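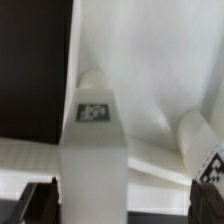 Chapter 7
Seeding and Bracket Design in Knockout Tournaments

A knockout tournament removes a team after one loss. The format is cheap to run, but its results depend heavily on who meets whom in the early rounds. This chapter examines how seeding lists are built and how they are turned into a bracket.

7.1 Rating the Field

Most organizers begin with a numerical rating. In the Zimside Cup, a regional basketball event used throughout this chapter, each of the 50 entrants carries a rating taken from its season results. The highest value in the September list was 1318 and the lowest 849. A gap of 156 points separated the first and second seeds – wide enough to affect the choice of bracket.
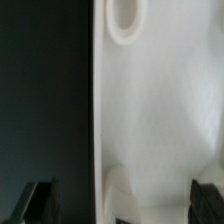

Leonard Whitcomb

7.2 Byes and Placement

A full bracket requires a number of teams equal to a power of two. With 50 entrants, the next such number is 64, so 14 byes must be assigned. Standard practice gives them to the top 14 seeds. The remaining 36 teams play 18 first-round games, leaving 32 teams for the second round.

Placement follows. Under the standard method, seeds one and two are put in opposite halves and can meet only in the final. Sarora and Brarker, seeded first and second, are separated in this way. Shirima, seeded third, is placed in the same half as Brarker.

Section 7.3 treats reseeding after each round, where the bracket is redrawn so that the highest remaining seed always plays the lowest.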